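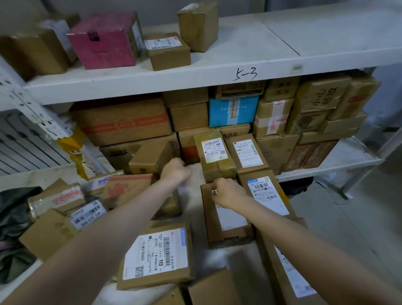
Corrugated board is rated by how much load a stack can take before the bottom box buckles. Most of that strength sits in the four vertical corners. A box packed to the top with firm goods carries weight through its contents as well, but a half-full one relies on its walls, and walls lose strength quickly in damp air.

The packaging lab at Wolton has spent two years measuring how quickly. Its test store at Flurkirlow holds 149 cartons at controlled humidity, each under a fixed load, and a gauge records the height of every stack at 5 a.m. Board that passed at 2,000 newtons when new often failed well below that figure after a month in moist air. The drop was steepest in single-wall board with a high share of recycled fiber.

Alignment matters too. Boxes stacked in columns, corner over corner, kept most of their rated strength. Interlocked layers, laid like brickwork, were steadier against a sideways push but put the load on the middle of the panels below - the weakest part of the box.

Wullby, a small mill that supplies the lab, now prints a storage humidity limit next to the crush rating on its heavier grades. The lighter grades will follow in May, once the second set of tests has been read and the adhesive has been checked at low temperature.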